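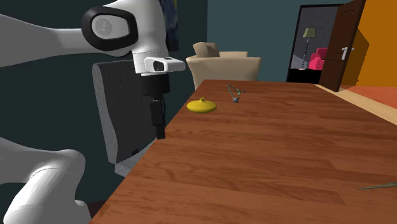

Operators at Pavurberg say the simulator passed all 100 runs, so the arm must be fine. I disagree. On the Wollov cell the same controller dropped its load in 11 runs, and the log recorded 10 of those as good grips.

The fault is in the grip check. Eltard's code reads finger position and infers contact. A finger that stalls on a stiff pivot reports the same value as one holding a part – and simulated pivots never stiffen.

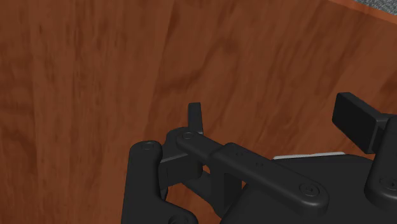

Gripper linkage over the tabletop, simulated wrist view.

A force reading should be mandatory before any lift. Until Kokkinos fits one, the cell should stay fenced.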